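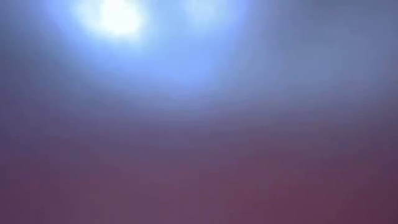

Magaña asked after the May dry run why we bother with a pilot at all when the sample size formula already gives an answer. Keep his question in. It sets up the first half.

Slide 2. The formula needs a variance. We did not have one for Treltinton, so the first draft borrowed the figure from the Cadwaladr survey. Say plainly that this was a guess. Different housing stock, different response pattern.

Slide 3. Pilot: 90 households, 13 refusals. Refusals were not spread evenly - most came from the upper-floor units. Pause here for questions on weighting.

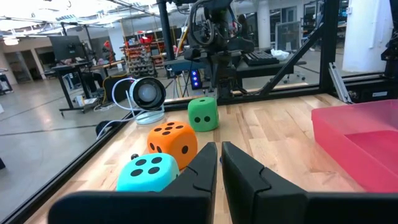 Montserrat Robles
Survey Methods Lead, Nurenel

Slide 4. Independence. A roll of a die carries no memory of the last one. Two households on the same stairwell do. Define the design effect, then show the cluster table. Do not read the table aloud.

Slide 5. Final frame was 1,956 addresses in 54 clusters. Explain why clusters were drawn with probability proportional to size. If short on time, skip the derivation and point to the handout. 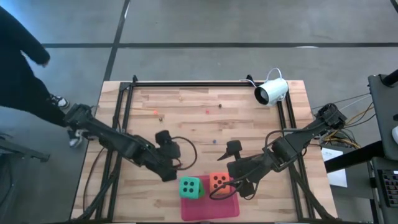

Dice on the table, arm at left.

Slide 6. Interval widths, simple random versus clustered. The clustered intervals are wider. Iida Laitinen has the replicate weights and will take questions on variance estimation.

Slide 7. Contact details. Leave up during questions.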